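Learning to Be Bad at Something Again

Tuesday, February 4, 2025

I signed up for a beginner's pottery class back in November, mostly on a whim, and I've been meaning to write about it ever since.
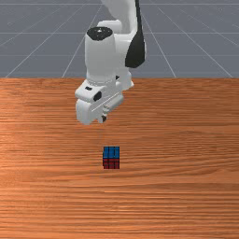
It had been years since I'd been the worst person in a room at anything. You get to a certain age and you sort of arrange your life so that doesn't happen. I cook the meals I know how to cook, I drive the roads I know how to drive, and at work I'm the one people come to with questions. So walking into the Kidow studio that first evening, with a brand new apron that still had the fold lines in it, I felt about nine years old (and not in the fun way!).

There were 12 of us. The first thing you learn is centering, where you get the lump of clay to sit still in the middle of the wheel, and I could not do it. I could not do it the first week or the second week either. My clay wobbled, then it leaned, then a piece of it went across the room and landed on someone's shoe. She was very nice about it. I drove home both nights with clay in my hair, wondering if I could get my money back.

I'm so glad I didn't ask. Somewhere in the third class I stopped gripping so hard, tucked my elbows in the way the teacher had been telling me to all along, and the thing just went quiet under my hands. It lasted maybe a minute before I wrecked it, but I grinned the whole way home.

I've now made 2 bowls I would let another person see. One of them holds my keys. The other one is a little too heavy and has a thumbprint in the glaze, and I eat my oatmeal out of it every single morning. My sister says it looks like something dug up from a riverbank, and I've decided to take that kindly.

The funny part is what it's done to the rest of my week. I've been more patient with the new folks at work, for one thing. I'd forgotten how much is going on in your head when you're new, how you can hear an instruction perfectly well and still have your hands do something else. I've started saying things twice, and slower, and I don't sigh anymore (I did use to sigh, I'm sorry to say).

The next session starts in a couple of weeks and I've already paid for it. We're supposed to be doing handles, so mugs are coming, and if you're on my birthday list you should probably start clearing some shelf space now. They won't match.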